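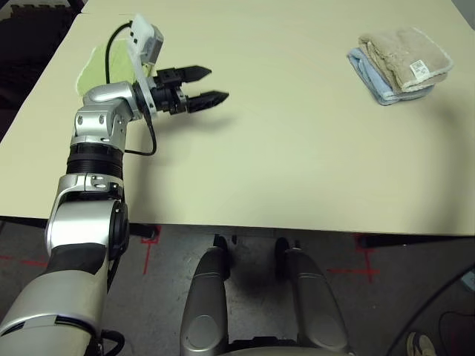 Week 6 - Who gets the water? State permits and the Fluterthorpe aquifer

OK, so last time we left off with the governor's veto, and a few of you asked me after class why the legislature didn't just override it. Short version: they didn't have the votes. Longer version is in the Vasilakis reading, pages 90 and up, and please do read it before section because Sheena Cowie is going to ask you about it (she's running section again this term, same room).

Today is permits. I know, I know - but I promise this is where most environmental policy really happens!

Some background first. Fluterthorpe sits on top of a shallow aquifer that feeds the town wells and two trout streams. In October the bottling company Larnunico applied to pump 521 gallons a minute, up from 223. Under the state's rules the agency has to ask whether the new pumping would cause an "adverse resource impact." Write that phrase down. Everybody in this fight uses it and they all mean something different by it.

The company's model said the streams would be fine. Achilleas Politis, who was the county's hydrologist then, said the model used wet-year stream flows and wanted it run again with dry ones. The agency opened a comment period and got 2932 comments, nearly all of them against. Then it approved the permit anyway.

People get mad at that last part, and I get it, but think about what a comment period is. It's not a vote. The agency has to respond to the substance, and a form letter saying "please don't" gives it very little to respond to. Compare that with the Margaritis letter in your packet, four pages and all of it about streamflow data. That one got a permit condition changed (summer monitoring, condition 7).

Things to chew on for section:

Should the governor be able to tell the agency how to rule? What if she appointed the director?

Who ought to pay for the second model run?

Behrouz Tehrani's article calls the permit fee "a rounding error." Is he being fair?

Response papers are due July 3, 2026, two pages, and please put your name on them this time.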